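시뮬레이션에서 멀쩡하던 양팔 셀이 실제 장비에서 그리퍼를 놓친 건에 대한 정리. 길어서 나눠 올림.
공유 14 댓글 9
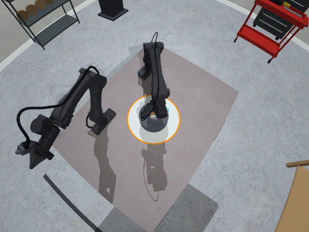
비상정지를 누르면 그리퍼가 물고 있던 물건은 어떻게 되나?
제품마다 다르다. 전원이 끊기면 손가락이 풀리는 것도 있고, 기계식 잠금이 있어서 그대로 물고 있는 것도 있다. 우리가 쓰던 건 풀리는 쪽이었고, 그걸 사고가 난 다음에 확인했다.
공유 31 댓글 12

2/
날짜는 2024-05-30. 장소는 Grorutgate 쪽 시험실. 팔 두 대가 한 매트 위에 나란히 서 있는 구성이고, 팔은 둘 다 검은색이다. 제어 소프트웨어는 Cloveck, 시뮬레이션은 Revine으로 돌린다. 둘 다 사내에서 만든 것이라 검색해도 안 나온다.
공유 3 댓글 1

3/
작업은 단순하다. 한쪽 팔이 그릇에서 부품을 집어 옮기고 다른 팔은 대기한다. 시뮬레이션에서는 1000회 연속으로 돌려서 충돌 0회, 낙하 0회였다. 이 숫자를 보고 실제 장비로 넘어가도 된다고 승인한 사람이 나다.
공유 8 댓글 4

4/
실제 장비에서는 720회째에 멈췄다. 집는 팔이 그릇 위로 내려가는 도중 손목 관절에서 통신 오류가 떴고, 제어기는 마지막으로 받은 위치를 계속 유효한 값으로 취급했다. 그래서 화면상으로는 정상 정지처럼 보였는데 팔은 계속 내려가고 있었다.
공유 19 댓글 7

5/
옆에서 보던 Moushumi Chowdhury가 비상정지를 눌렀다. 팔은 바로 섰다. 그런데 그리퍼 전원도 같이 끊겨서 물고 있던 금속 부품이 매트 위로 떨어졌고, 한 번 튀어서 바닥으로 나갔다. 다친 사람은 없다. 부품 모서리가 찌그러졌고 매트에 자국이 하나 남았다.
공유 22 댓글 11

6/
원인부터. 케이블이었다. 관절을 따라 손목까지 내려가는 통신선이 팔꿈치에서 너무 짧게 고정되어 있었다. 팔이 특정 각도로 접힐 때마다 커넥터가 조금씩 당겨졌고, 결국 접촉이 불안정해졌다. 커넥터를 뽑아 보니 핀 하나가 기울어 있었다.
공유 27 댓글 8

7/
시뮬레이션에서 왜 안 잡혔는지 묻는 사람이 많아서 적는다. Revine 장면에도 케이블은 그려져 있다. 팔꿈치 위로 고리처럼 넘어가서 팔뚝을 따라 그리퍼까지 간다. 하지만 우리 설정에서 그건 모양일 뿐이다. 장력도 없고 커넥터에 걸리는 힘도 계산하지 않는다. 그림자까지 나오니까 다들 케이블도 검증된 줄 알았다. 나도 그랬다.
공유 46 댓글 15

8/
두 번째 문제가 더 크다. 통신이 끊기면 제어기가 정지해야 하는데 그러지 않았다. Cloveck에는 관절 상태가 100밀리초 동안 갱신되지 않으면 정지시키는 감시 기능이 있다. 3월에 다른 시험을 하면서 그 값을 3000밀리초로 올려 둔 사람이 있었고, 되돌리지 않았다. 변경 기록에는 "임시"라고만 적혀 있다.
공유 58 댓글 20

9/
3초면 팔이 그릇 바닥까지 가고도 남는다. 비상정지가 조금만 늦었으면 그릇이 깨지거나 손목이 나갔을 것이다. 그 매트 옆에 손을 넣고 부품을 정리하는 일이 평소에 자주 있었다는 점도 적어 둔다. 그날은 아무도 손을 넣고 있지 않았다.
공유 33 댓글 6

10/
바꾼 것.
감시 시간은 100밀리초로 되돌렸고, 이 값은 설정 파일에서 뺐다. 바꾸려면 코드를 고치고 두 사람이 검토해야 한다.
통신 오류가 난 관절의 위치값은 무효로 표시한다. 화면에도 빨간색으로 뜬다.
공유 24 댓글 5

11/
케이블은 팔꿈치에 여유를 더 두고 다시 묶었다. 묶은 다음 각 관절을 끝에서 끝까지 손으로 움직여 보고, 가장 많이 접힌 자세에서 커넥터가 당겨지는지 확인한다. 점검표에 이 항목이 없었다. 지금은 첫 줄에 있다.
공유 17 댓글 3

12/
그리퍼는 아직 결정을 못 했다. 전원이 끊겨도 물고 있는 방식으로 바꾸면 낙하는 막을 수 있지만, 손가락이 끼었을 때 안 풀린다. Navaratnam 라인은 잠금식을 쓰고 수동 해제 레버를 달았다고 해서 도면을 받아 보기로 했다. 그때까지 우리 셀에서는 금속 부품을 쓰지 않고 가벼운 것만 집는다.
공유 29 댓글 18

13/
댓글에 답. 비상정지에서 그리퍼 전원만 따로 살려 두면 되지 않느냐는 의견이 여럿 있었다. 검토는 했다. 다만 지금 배선은 팔과 그리퍼가 한 회로라 나누려면 전원반을 다시 짜야 하고 위험성 평가도 처음부터 다시 해야 한다. 이번 달 안에는 못 한다.
공유 11 댓글 7

14/
또 하나. 시뮬레이션에 통신 장애를 일부러 넣는 시험을 추가했다. 임의의 관절에서 상태값을 끊고 정지까지 걸리는 시간을 잰다. 첫날 돌렸더니 대기 중인 팔 쪽에서 다른 버그가 나왔다. 한쪽 팔이 오류로 정지해도 대기하던 팔은 다음 명령을 그대로 받는다. 두 팔의 작업 영역이 겹치는 구간이 있어서 이것도 고쳐야 한다.
공유 40 댓글 13

15/
고치는 중이고, 그 전까지 실제 장비는 한 번에 한 대만 켠다. 꺼 둔 팔은 플러그를 뽑고 태그를 건다. 매트 쪽으로 손을 넣을 때는 켜 둔 팔도 전원을 내린다.
공유 16 댓글 2

16/
Moushumi가 쓴 사고 보고서는 사내 문서라 공개하지 못한다. 점검표는 회사 이름을 빼고 올려도 된다는 답을 받았다. 정리되면 이 글 아래에 붙이겠다.
공유 37 댓글 10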